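**Swap shelf news from Pendia**

What a start to the autumn! The swap shelf reopened on 13th October after its summer rest, and by the end of the first afternoon 26 of you had been through the door, most with a bag in each hand. For anyone new to the street, it works like this: bring something small that still has life in it, take something you'll use, and write both in the green book by the till. No money changes hands and there's no need to match like for like. A jar of buttons for a road atlas is a perfectly good swap (and it really did happen, twice).

The green book is a joy to read, by the way. Since we began in April it has reached 389 entries, and the handwriting alone is worth a visit. Jigsaws are still the fastest movers. Knitting needles come a close second, and we can't get enough of seed packets, even the half-used ones, so do fold the tops over and drop them in.

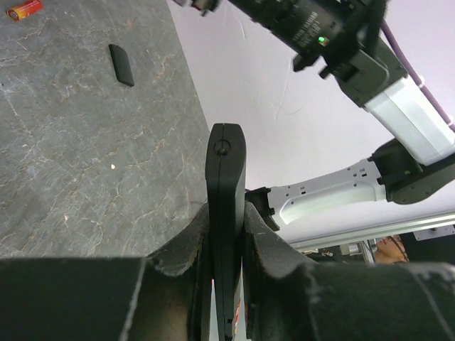
Small household bits now have a tray of their own, thanks to Areti Chatzigeorgiou, who cleared out the old card drawer and lined it with felt. Keys without locks, curtain hooks, spare fuses, bulldog clips — all the things that sink to the bottom of a kitchen drawer and come up again the day after you needed them. Please do have a rummage at home! The one thing we'd ask you to keep out of the tray is batteries, even a little short one in a bright orange, red and yellow wrapper that looks as if it has never been near a torch. We can't test them, and they shouldn't be knocking about with keys and clips. There's a lidded tub for used ones just inside the door, and it gets emptied when the Gruria Road recycling run goes out. If you're not sure whether a thing belongs in the tray, leave it on the counter with a note and we'll find it a home.

Books next. We've had a wonderful box from the Zedley reading group, mostly crime, with a run of 12 by the same author in the right order — a rare treat. They're on the bottom shelf and you're welcome to take the lot if you promise to bring them back in the spring. Children's books are thin on the ground at the moment, picture books most of all.

We'd also love to try a mending table. Lim Street Hall has offered us the side room for 4 evenings over the winter, free of charge, and there's already a sewing machine in the cupboard. If you can darn, patch, glue or just thread needles for people who've left their glasses at home, put your name on the sheet at the back of the green book. Beginners are very welcome, and so are cakes.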